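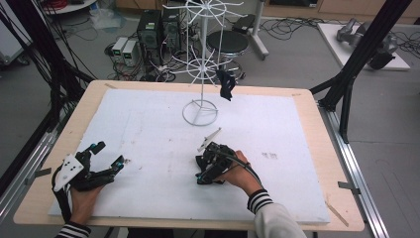
What is the work?
Hanging and taking down small cloth items on a wire display stand, at a table, for paid sessions of 3 hours.

Call for participants: handling of small textiles on display stands
Skurnotora, Zoltau site
Posted 2021-03-11

Skurnotora is seeking adults for a series of table-based handling sessions. The sessions cover the ordinary work of a shop display: putting light cloth pieces on a stand, removing them, laying them flat and returning them to the stand in a given order. Results will be used in the Prutetti study on the layout of small display fittings.

The work table
The tabletop is a light beige wooden board with a large white foam sheet on it. A border of bare board is left on all sides. The foam is held with thin strips of tape at the corners and must not be lifted or moved during a session. Light marks on the surface are normal and need not be reported. Tears should be reported.

The stand
The stand is white wire. It has a ring base, a single upright and two tiers of spokes set out like wheels. It is placed towards the back of the table. Cloth pieces are hung from the spokes. A piece that hangs unevenly is acceptable unless the task sheet states otherwise – some sheets ask for a level hem, most do not.

Tasks
Participants will:
– hang single pieces on the upper or lower tier as instructed
– move pieces between tiers without shifting the base
– remove pieces and lay them flat on the foam
– fold flat pieces once or twice and stack them
– repeat a set from the start if a piece falls to the floor

Most tasks use both hands. Pace is set by the participant. Speed is not scored.

Requirements
Aged 18 or over. Full use of both hands and wrists. Able to work at a table for the length of a session, with breaks. Normal or corrected eyesight. Dark and light cloths are both used, and participants must be able to tell them apart under indoor lighting. No shop experience is needed.

Long sleeves may be worn if the cuffs are close-fitting. Rings and bracelets must be removed. Long nails are not suitable, as they catch on the finer fabrics.

Sessions and payment
Each participant attends 4 sessions on separate dates. Payment is 200 for the full set, made after the last session. Those who leave early are paid for the sessions completed. Travel costs within Zoltau are refunded on receipt of tickets. Sessions run until the end of October.

How to apply
Write to the Upadhyay office at the Zoltau site, quoting reference 888. State your age, which hand you write with, and the dates on which you are free. Do not send a CV. Applicants who are offered a place will receive the task sheets and directions to the room by post.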